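Lettre d'information – Travail en hauteur et secours

Imprimer cette page
Envoyer par e-mail

Évacuer un collègue depuis une nacelle : ce que j'ai retenu de ma journée à Stutthorpe

Je vous avais promis un retour sur le recyclage « secours en éolienne », alors le voilà, courbatures comprises ! Nous étions 9 stagiaires, presque tous techniciens de maintenance, plus deux élagueurs venus par curiosité (et repartis avec plein de questions sur nos descendeurs).

La matinée a démarré à 8 heures par la vérification des harnais. Je sais, tout le monde soupire quand on en parle. Sauf que sur le mien, une couture de cuissard commençait à pelucher, et je ne l'avais pas vue. Je l'ai sorti du lot tout de suite et on m'en a prêté un autre, un Hedegaard un peu raide mais très bien réglé. 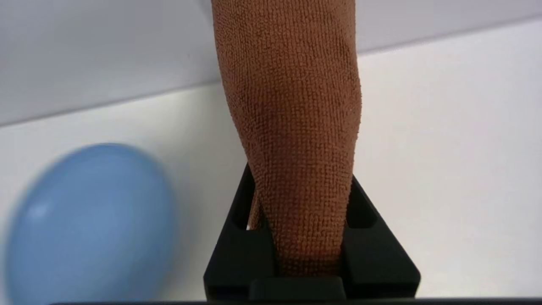
Une serviette microfibre brune, côté bouclettes.

Ensuite, la corde. Notre formatrice, Sarahí Mendoza, nous a fait reprendre le kit d'évacuation depuis le début : ouverture du sac, ancrage, contrôle du descendeur, mise en charge progressive. Elle tient beaucoup à ce que l'on parle à voix haute pendant toute la manœuvre, même quand on est seul avec la victime. Au début on se sent bête, et puis au quatrième passage on s'aperçoit qu'on n'oublie plus le deuxième mousqueton. Nos kits ont 200 mètres de corde, ce qui paraît énorme dans le sac et beaucoup moins quand il faut tout relover proprement. 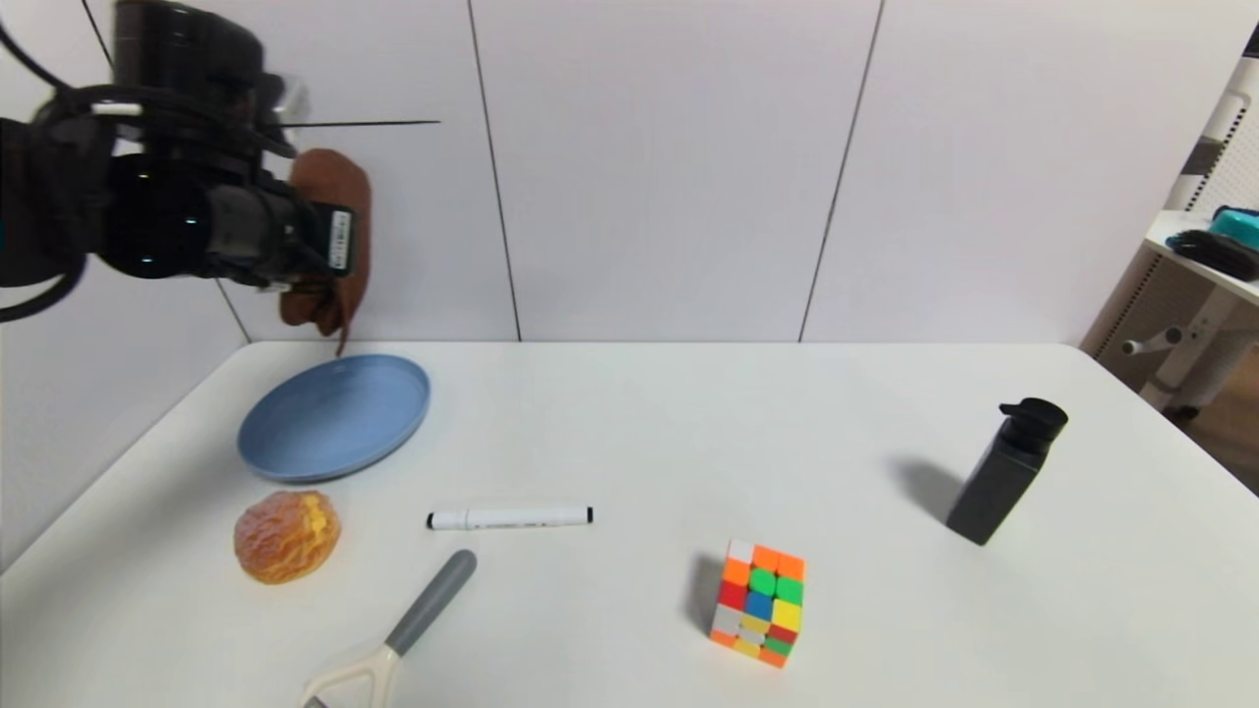

Texte : la rédaction, pour la lettre d'octobre

L'après-midi, place à la tour. Le mannequin Ultard pèse 70 kilos et il a le don de se coincer les bras dans l'échelle – comme une vraie personne inconsciente, nous dit-on. Mon binôme et moi avons mis trop de temps à le dégager, parce que nous tirions tous les deux dans le même sens au lieu de créer d'abord du mou avec la poulie. À refaire, donc. La deuxième fois, la descente a été bien plus propre, et je crois que c'est le moment que j'ai préféré de la journée.

Petite discussion animée à la pause sur la suspension prolongée dans le harnais : qui prévient les secours, à quel moment, avec quelles informations ? Sur le parc de Jirholm, nous avons maintenant une fiche plastifiée au pied de chaque mât, avec le point d'accès et le numéro de la machine. Si vous n'avez rien de tel chez vous, parlez-en à votre responsable !

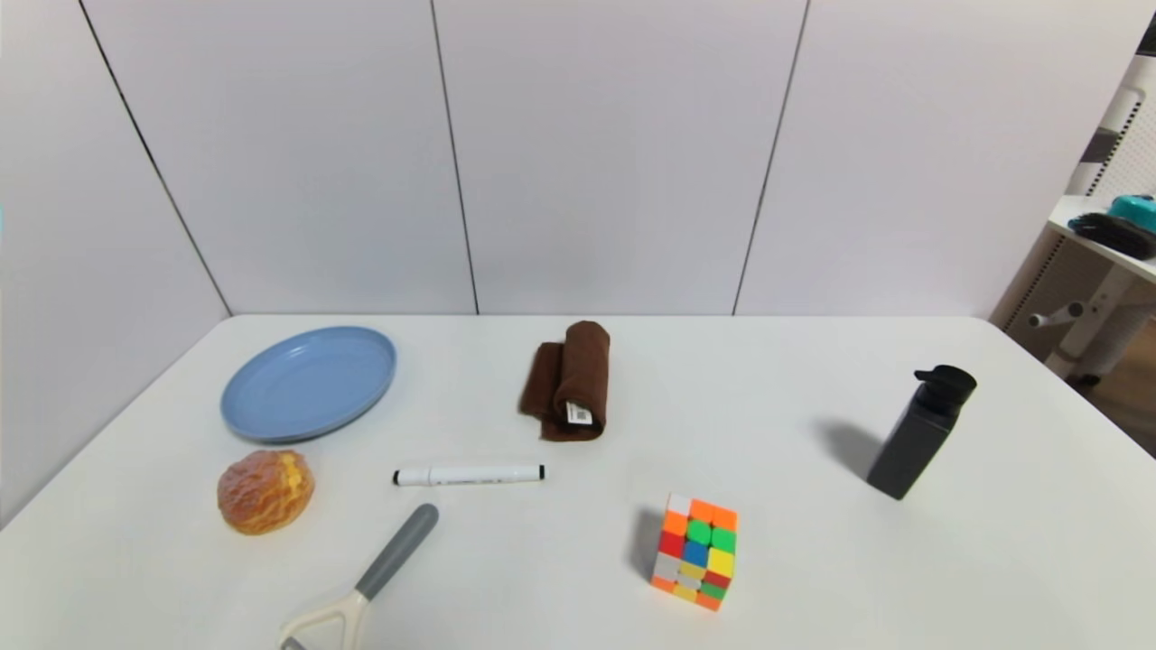 Assiette bleu clair, petit pain rond et marqueur sur la table blanche.

La prochaine session aura lieu au printemps, il reste 4 places. Pensez à apporter votre carnet de contrôle, vos gants et des chaussures montantes – les baskets restent au vestiaire. Pour vous inscrire, répondez simplement à cette lettre.

Imprimer | Envoyer à un ami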